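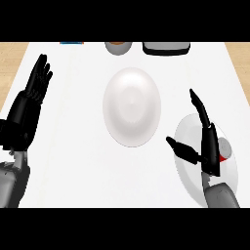

**To:** Telwood automation list
**Subject:** Re: Next year's equipment money, hands or grippers?
**Date:** November 2024

Hi all,

Bevan asked for numbers and I've finally got some! His message first, so nobody has to dig for it, then my answers.

> From: Bevan Kereama
>
> Ataahua, before I put the bench down for next year's money, can you tell the list three things? First, do we need two arms with proper fingered hands, or would one arm and a plain two-jaw gripper do for the table-clearing work? Second, how much of the 3,000 is spoken for already? Third, if we keep going in simulation a bit longer, are we just putting off the spending?
>
> I'm not against any of it. I'd just like to avoid another Sheehan rail, which we bought in a hurry and then had nowhere to bolt down.
>
> Bevan

**Two arms or one?**

Two, please, and with fingers on both. I went into this thinking a gripper would be fine, and for the can it probably would be. Plates and bowls are what changed my mind. A big plate lying flat on a table gives you a thin rim and not much else, and I want one hand to tip or steady it while the other gets underneath. The same goes for shifting a can off a plate without taking the plate along with it. In the simulated set-up we have the bowl, the plate and the can all out on the white table with both hands reaching in, and planning the moves there has been really good fun. You start seeing how much room a thumb needs!

If money gets tight I'd sooner have two good hands a few months late than one arm now and a redesign later. That's my view, and I know Vudik's people went the other way and are happy with it.

**What's spoken for**

The pot for bench fittings is 3,000 (the arms and hands come out of the main equipment line, so please don't mix the two up, as I did in my first go at the spreadsheet). From that pot:

- Table, mounting plates and the guard rail: 2,547 on the Prurunine quote, delivery included
- Still free: 453

I'd like to keep the 453 for crockery, cans and spare fingertips. Crockery sounds silly as a budget line until you've dropped some. We should buy it in more than one size, and some of it in colours other than white, as white on a white table is a nuisance for the vision side and I want both the hard version and the easy one.

There's a separate 600 for training that has to be used by the end of December. Could we put it towards the two-day course on hand control? It would cover one person. I'd love to go, but Bevan, you'd get as much out of it as I would, so say if you want it.

**Is simulation just putting off the spending?**

A bit, yes, and I'm glad of it. We've got 19 table layouts built so far and each one has told us something about what to order. The table came out of that: I'd have picked a narrower one, and then we tried placing things along the far side as well as in the middle and the reach got awkward very quickly. Changing a table in software takes me a cup of tea. It won't tell us how a real fingertip grips glazed china, though, and I don't want to keep polishing the layouts when we could be finding that out.

So I'd order the table and fittings first, get them bolted down, and have the arms arrive to a bench that's ready for them. Before we sign I still need:

1. The floor loading for the end bay
2. A yes or no on the second power circuit
3. Lead times for both hands, in writing, with the price of spares

Bevan, can you chase the first two? I'll do the third and post the replies to the list as they come in. If anyone has bought spare fingertips before, please tell me how many you got through in a year. My guess is in the spreadsheet and I have very little faith in it.

Really looking forward to this one!

Ataahua Rewi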